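The Saturday School Boom and the Tests It Doesn't Give

By nine in the morning the parking lot behind the Prevesville community center is full, and the parents are standing around with paper cups, speaking English to one another. Their children are inside learning Arabic. I point this out to Nadine Srour, who has taught the intermediate class for eleven years, and she doesn't laugh.

"I used to put it in the newsletter every fall," she says. "Please speak to them in the car. I stopped because people were offended."

Heritage language schools are having a good run. The Prevesville school opened with one room and a borrowed whiteboard, and it now enrolls 200 children in nine classes. There is a waiting list. Meseston, forty minutes up the highway, started its own program two years ago and is already looking for a bigger building. Parents who let the language slide with their first child are signing up the second one at age four, and a fair number are signing up themselves.

I like these schools. I went to one, for a different language, and I can still recite a poem about a goat. What I can't do is hold a conversation with my aunt past the weather, and that is the part of the story the brochures leave out.

The brochures have become quite bold. Plomura, a company that sells a curriculum package to weekend schools, says its students will "reach confident everyday fluency" in three years. A school pays 2000 dollars a year for the license, plus workbooks. I asked the company how it measures fluency. I was sent a survey in which parents were asked whether their child seemed more confident. Most said yes. I asked if any child had been recorded speaking at the beginning and again at the end. A week later I got a polite note that thanked me for my interest and attached the survey a second time.

The arithmetic should make anyone careful. A typical Saturday session is three hours, minus a snack break, minus attendance, minus whatever time it takes to find the boy who is hiding in the coat closet. Thirty weeks of that comes to well under 90 hours of teaching a year. A child who speaks the language at home with a grandmother gets the same exposure in a few weeks of summer, and the grandmother doesn't assign worksheets.
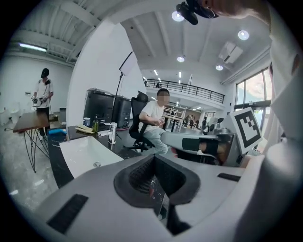
Then there is the question of which language is being taught. Arabic makes this especially awkward. The workbooks are in the formal written standard, the one used for news and novels. The families speak Lebanese, Iraqi, Egyptian or Moroccan, and the gap is wide enough that a seven-year-old can come home with a word for "now" that no one in the house has ever used at dinner. Most schools deal with this by saying very little about it.

Abla Tannous says quite a lot about it. She left Prevesville after four years to start Bitar, a small program that runs on Tuesday evenings out of a rented dental office waiting room. Her classes have no workbook in the first year. The children cook, argue over board games and call relatives on speakerphone, all in dialect. Letters come later.

"They can read a menu and they can't order from it," she says of the usual method. "I was teaching that way too, so I'm allowed to be rude."

I sat in on two of her sessions, and they were noisy and cheerful, with a good deal more Arabic in the air than I'd heard on Saturday. I also noticed that the children doing most of the talking were the ones whose parents spoke it to them already. The two quietest kids understood the rules of the game from watching the others. When I raised this, Tannous agreed, and said she was working on it. She doesn't test her students either. Her tuition is 300 dollars a term, which is more than Prevesville charges, and several parents told me they were paying it on faith.

Srour is not persuaded by the no-workbook approach. Her view is that dialect belongs to the family, and that if the school doesn't teach reading then no one will. She showed me a short letter one of her students had written to a cousin. It had mistakes in every line, and she had left them alone because the cousin wrote back.

That letter was the best evidence anyone offered me in two months of asking. A handful of schools could produce something like it for every child — a recording in September, another in May, a page of writing from each year kept in a folder. It would cost next to nothing. The objection I kept hearing was that parents would find the results discouraging, and some surely would. They might also start talking in the car.

The Prevesville school is raising money for a library at the moment. The last bake sale brought in 3246 dollars, and there's a debate under way over whether to spend it on books or on the Plomura license, which comes up for renewal in August. Srour wants the books. When I last checked, the parents were leaning toward the license.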